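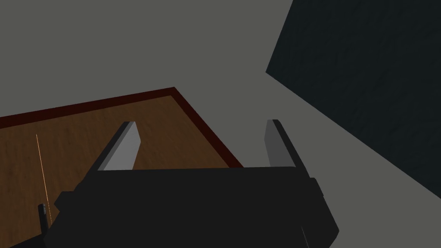 Mwanahawa Bakilana wants it noted that the parallel bars at Tindarar were fine until we started checking them.

Walking and rehab room, December 17, 2020

Bars locked at both ends: yes, on the second try.
Gait belts: 9 on hooks, 2 with tired buckles. Pulled.
Bars rated to 400 pounds: label present, upside down.
Practice stairs, rail tight: no. It wobbles exactly as it did in March.
Call button: works. Answered in 248 seconds, with an apology.

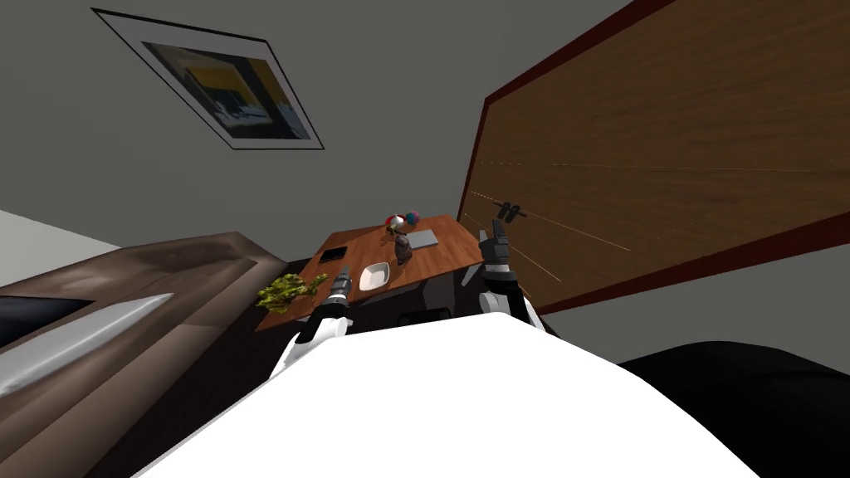
Table and wall picture, Tindarar.

Walker tips: worn. New ones on order from Birna, again.
Stairs closed until the rail is fixed. Sign is up.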